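Progress Report to the Funder: Good Practice Rules for Hand-Held Gripper Work in Home Kitchens
Hondon project, second period, report for May

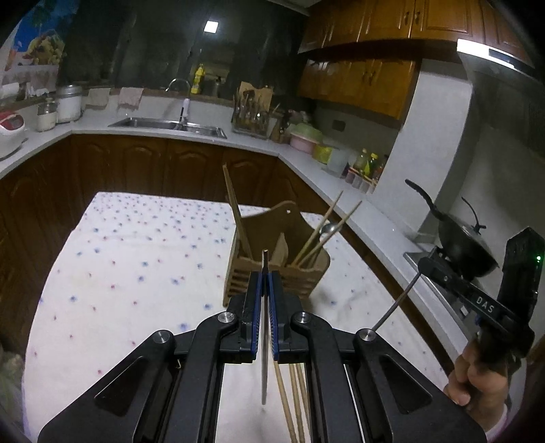 Ledesma asked in reply to our last report whether the rules were being written for the people holding the grippers or for the people who later use the recordings, and said the draft read as if it could not decide. The comment was fair. We have split the draft in two. Part A is for operators and fits on a single sheet. Part B is for whoever checks and stores the recordings. The rest of this report follows that order.

Work done in this period

Recording sessions under the draft rules reached 308, against a target of 200 in the work plan. The extra sessions came from evening slots, which were easier to fill than we had expected. All were table and counter tasks: sorting utensils, setting places, putting items back into holders and racks. No sessions with a lit burner were held, and none are planned under this grant.

Part A, operator rules

Part A now has 31 rules, down from a longer first draft. The ones that changed most are these.

Grip and cable. The operator holds the handle before the gripper is moved toward any object, and keeps the cable clear of the work area. The first draft also asked for a cable clip at the wrist. Operators found that it pulled on the handle, and we dropped it.

Thin and flat objects. Flat metal utensils are to be held between the finger pads and lowered at a steady pace. If one turns in the grip, the operator sets it down and starts again. We had allowed correction with the free hand, but this made the recordings hard to label.

Blades. Knives stay in their rack or block during a session. Homes where knives are kept loose in a drawer are asked to move that drawer's contents before the start.

Stoves. All burners are off. A covered pan may stay on the stove if it has cooled and is not part of the task.

Household items. We do not clear a kitchen to make it look neat. Bottles, towels, jars and appliances stay where the household keeps them, except for medicine, mail and anything that shows a name or address.

Part B, checking and storage

Part B is less advanced. Checking is done in Cakelex, and each session is marked as accepted, returned or withdrawn. We still lack a clear rule on how long a withdrawn session may stay in backup before it is deleted. Nandeck has offered wording from its own storage policy, and we expect to adapt it in the next period.

A second open point is other people in view. The current rule says that anyone in the home must agree before recording starts. It does not say what to do when a person walks in partway through. For now operators stop and the session is returned – a safe choice, but it costs time.

Problems and changes

There were 5 reports of pinched fingers, all minor and all while the gripper was being passed from one person to another. Part A now requires it to be set down on the table and picked up by the next operator. We ask for approval to add this handover step to the training hour.

Spending is in line with the budget. The amount set aside for printing will be underspent now that Part A is one sheet, and we would like to move the balance to translation.

Next period

Finish Part B, including deletion and the rule on people entering the room. Send both parts to Ledesma for comment. Test the operator sheet with people who have had no training from us, in homes we have not used before.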